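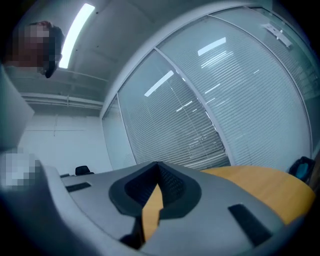 The table was the only thing in the Grokarness building I ever really wanted. It had gone a lovely warm orangey yellow, and the edge was so rounded you could lean on it through a whole afternoon and not get a line across your arms. Two people could lift it, just about. I knew that because I'd been one of the two who carried it in.

Now we were carrying things out. The email said everyone had until four o'clock, and by half past one I had packed a single mug.

"You're not helping," said my sister, who had come to help.

"I'm deciding."

"You're sitting down."

I was sitting down. I'd found a box of old Venotico order slips, the pink ones, and was going through them for any with my handwriting on. There was one for 146 door hinges. I had no memory of ordering 146 door hinges, or of what we could have wanted them for, or of anyone ever opening a parcel that must have weighed as much as a dog. I put it in my coat pocket. My sister saw me do it and said nothing, which from her is a kind of present.

We did the shelves next, and then the cupboard where the kettle lived. She's a quick packer, my sister – she wraps a plate as if she's cross with it. I'm slow. I read the newspaper before I wrap anything in it, and there was a good piece about a man in Grernico who had grown a marrow in a bathtub, so that was another ten minutes gone.

"Who gets the table?" she asked, when I'd come to the end of the marrow.

"It goes to Rey with the rest of it. The van's coming at three."

"And do they want it in Rey?"

I said I didn't know. I'd been to the Rey office once, in February, and it was all little white desks on wheels that rolled away from you when you tried to write on them. I couldn't see where you'd put a proper table. I couldn't see where you'd put me either, come to that, but I'd signed the form and there was a lanyard waiting for me.

She ran her hand along the top, right round the curve and back again. Then she crouched and looked underneath, where I have never once looked in all my years there, and she laughed.

"There's a sticker," she said. "It says 60."

"Sixty what?"

"Just 60. In biro. Is that what they paid for it?"

So I got down on the floor too, in my good trousers, and there we were with our heads under the table like children in a den. It was an old paper label gone brown at the corners. Beside it somebody had drawn a very small cat. I'd eaten my lunch on top of that cat for years and years!

"Ring them," said my sister.

"Ring who?"

"Whoever you ring. Say you'll give them sixty."

I said you couldn't simply ring people up and offer them money for a table. She said that was exactly how people got tables. I said it wouldn't go through my front door. She said it would if you took the legs off, and she had her own spanner in the car, because she is the sort of woman who has her own spanner in the car.

The woman on the phone put me on hold twice. The music was something with pan pipes. When she came back she asked me to describe the item, and I went on a bit, I think, about the colour and the edge. I left out the cat. There was a pause, and some typing.

"It's not on my list," she said.

"What does that mean?"

"Well, it means I haven't got a table down for that building. So I can't sell it to you."

My heart went right into my shoes. My sister was making a face at me, a sort of what's-she-saying face, and I turned to the wall.

"And the van?" I said.

"The van takes what's on the list."

I thanked her. I think I thanked her three times. When I turned round my sister had already gone, and I could hear her on the stairs, going down them fast with her car keys jangling. I took off my coat, put the mug on the windowsill and started clearing the newspaper off the top.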